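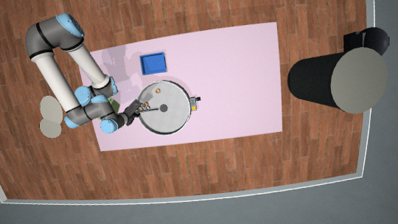 Figure 2. Simulated work cell: arm, round platform and blue bin.

3.2 Cell Layout and Simulation Model

The cell was designed for the shared workshop in Jillville, where members assemble small machines from purchased and homemade parts. Before any hardware was mounted, the full layout was modeled in simulation under the project name Metow. The model lets members test arm placement and reach without reserving floor time, which is limited to 9 hours per week.
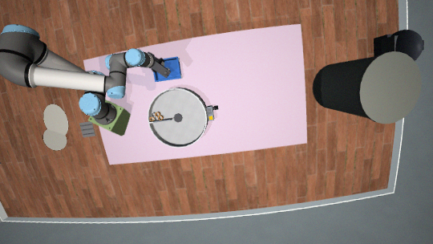 Bin placement was the first layout question addressed. A bin set far from the platform lengthens each transfer, while one set too close leaves little clearance for the wrist. In the layout adopted here, the blue tray lies near the upper edge of the pink work surface, and the gripper can be brought down over it with the platform still clear of the wrist. The Trinonent controller plans both moves from the same base position — no rail or second mount is required.

Approach height at the platform was treated as a separate parameter. Low approaches bring the fingers close to the rim and leave less margin for error in the base calibration.

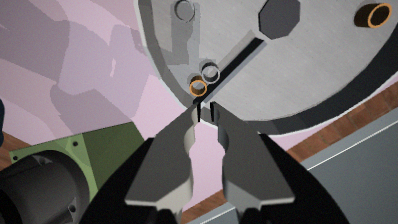 Each candidate height was therefore run from five starting poses, for a total of around 3,000 trials. Contact with the rim ended a trial and was logged as a failure. The Hashemi grasp planner was used without changes in all trials, and its settings are listed in Section 5.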